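厨房收纳与台面整理 讲义第三讲
课程:Stuvdale 家政实训

一、台面分区

台面物品按使用频率分为常用、备用、待归位三类。常用类靠近操作者,备用类沿墙放置,待归位类集中于一处,整理结束前清空。小烤箱等电器靠后墙,柜门与旋钮前方不得堆放物品。

二、抽屉盒

竹制抽屉盒取出后可置于台面中央,作为分拣容器。侧面装有金属滑轨的,搬动时托底,不以滑轨受力。长柄木铲入盒前先量对角线,本讲练习用盒内长49厘米,超长者改为立放。

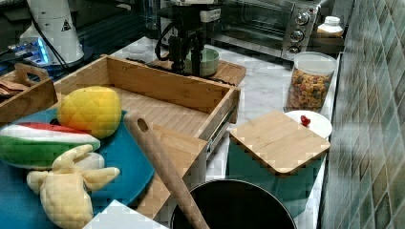
Oltmanns 对此有不同看法:抽屉盒占去台面中部,分拣时反而碍手,应先清出一侧再取盒,小件用圆盘暂存即可。两种次序均可采用,实训记录中须注明所选次序。

三、容器与盖

干面类装入透明带盖罐,标签写明装罐月份。以砧板兼作盖的容器,取物前先移开砧板,平放,不斜靠。圆盘只盛轻软物件,如布制食物模型,不与锅具叠放。

四、杆件与底座

台边金属圆杆以法兰底座固定。检查次序为底座、立柱、套环、杆身。
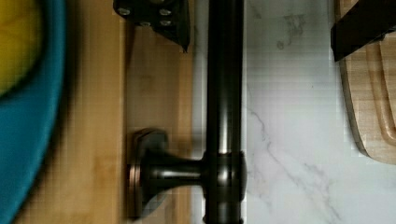
底座松动时先紧固,再调整套环。杆身用干软布沿轴向擦拭,深色表面不用含磨料的清洁剂。圆盘与杆件之间保留24毫米以上间隙,便于擦拭台面。

五、作业

按本讲分区法整理自家台面一处,绘平面草图,标注各容器尺寸,单位毫米。参考 Jeseo 收纳手册第136页附表。草图于六月交。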